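Office walkthrough, Luo building, room 427, July
Checked by: Yung-ching Mok
Copy to: Ho-yin Fung

Room was in use during the check.

- [x] Exit door opens fully
- [x] Extinguisher tag current
- [ ] Walkways clear. Chairs are left out where people walk - push them in when you get up.
- [x] Floor tile, no chips or lifted edges 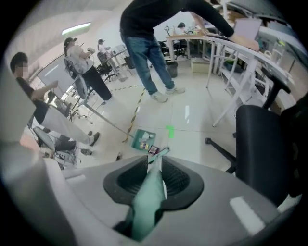 - [x] Power strips off the floor
- [ ] Desk lamps switched off at night. Two reports since the last check.
- [x] Chair casters and armrests tight

**Shelving and storage**

- [x] Uprights bolted to the wall
- [ ] Cardboard boxes. Flatten the empties, label the rest. Limit is 30 lb per box above waist height.
- [ ] Drinks and open containers kept away from laptops
- [ ] Bags off the floor, including behind the desks

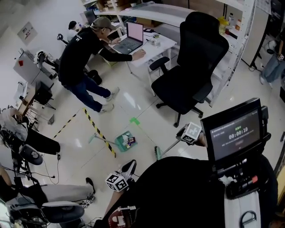
- [x] Cabinet doors latch
- [ ] First aid kit. Short on gauze, some 100 pads ordered from Pullirness.

Open items go to Ho-yin. Recheck in 3 weeks - boxes and walkways first.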